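Week 3 of teleop on the dish rack task. Quick one, have to be back in by 1.

Target from Mutden is 200 demos and we're at 50. Slow. Cups are fine, I can do a cup half asleep. Bowls though. You come in at the rim, wrist has to roll way over, and my own elbow runs out of room before the arm does. Threw out 13 takes on Monday, nearly all bowls.

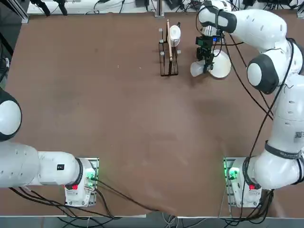

Tika says just keep the bad ones and label them. Maybe. I'd rather have clean grasps first and add the messy recoveries later, but thats a whole other post.

Stuff that helped: lower chair. Going slower than feels right. Stopping for a second before letting go, so the policy gets a clear release. Left arm parked low the whole time, otherwise I drift it without noticng.

Next up is plates, if my shoulder holds out. Will post the numbers when training's done.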